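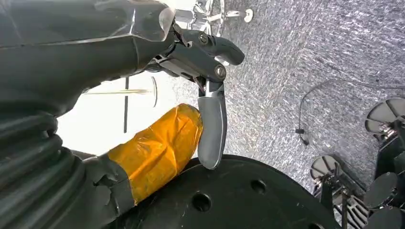
Skeneo will release version 2 of Imammont, its stock record software for small parts stores, in February. The update adds color as a search field. A cylinder wrapped in orange-yellow tape, for instance, can be filed under the tape color as well as the part number. Up to 30 colors can be defined per site.

Records can now be edited on a phone – earlier versions were limited to desktop use.

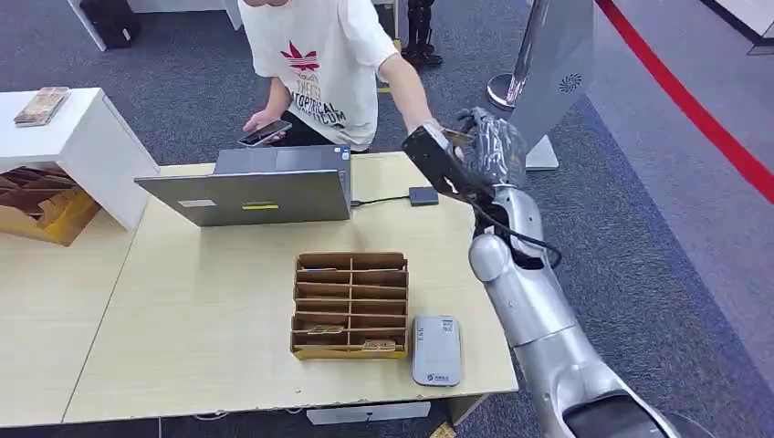
Smartphone in hand at a wood-topped table.

"The trial database held 3,087 records, and searches by color and bin used the same index," said Yi-chun Fang, product manager at Skeneo.

Bin maps support trays of up to 200 compartments. Existing files are converted on first opening.
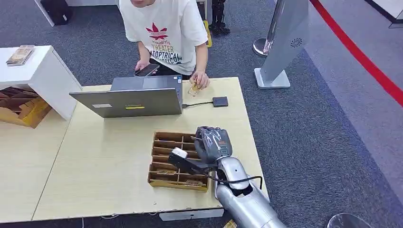 Cardboard divider tray and open laptop.

Current license holders will receive the update at no charge.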